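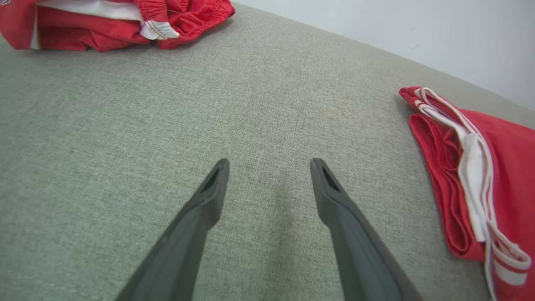 Vultano crossbody, strap dye coming off on clothes

pinlock_dee
Bought the small Vultano crossbody in September, the oxblood one. The strap has left a pink line on the shoulder of two shirts, one of them white. I paid $200 for it. Has anyone else had this with the dark colors, and did the store do anything?

marrow77
Mine is the same color and I have worn it most days for 4 months with no transfer. Did you put anything on it? Some conditioners lift the dye.

pinlock_dee
Nothing on it. I wiped it with a dry cloth when it came out of the box and that was all.

Xuelian Zhong
I had it with the navy. Customer service asked for pictures of the strap and the shirt, then sent a new strap. They did not pay for the shirt. The new strap is fine so far. Write to them by email, the chat people just send you the care page.

hobnail
All dyed leather does this some. The care card says to keep it away from light fabrics. I don't see why they should replace anything.

marrow77
The care card says that about suede. The crossbody is smooth leather with a finish on it. If the finish is right it shouldn't rub off on a shirt.

hobnail
Mine says leather, no mention of suede. Maybe they changed the card.

Yanling Xia
I do bag repairs. Usually it's the edge paint or the raw underside of the strap, and the top is fine. Rub a damp white cotton cloth on the top, then the underside, then the edges, and see which one colors the cloth. If it's the underside, a cobbler can seal it. I charge $20 for a strap that length. Ask the store first though, they may not take it back after someone has worked on it.

pinlock_dee
Did the cloth test. Top is clean, edges are clean, underside turned the cloth pink right away. I sent them an email with pictures.

tobyknits
Is the Illey tote from the same people? I was going to order the green one.

Xuelian Zhong
No, Illey is separate. I have their tote in black, no dye trouble, but the magnet snap is weak and the lining is thin.

hobnail
If you want a tote look at Ziółkowski. Plain, heavy, and the handles are stitched through. Costs more.

marrow77
Heavy is the problem with those. I sold mine after a few weeks because my shoulder hurt.

pinlock_dee
Update, they answered after 5 days. They are sending a strap and want the old one back. Nothing for the shirts. I'll do the cloth test on the new one before I wear it.

Yanling Xia
Good. Check the little tab where it clips on too, it's cut from the same leather.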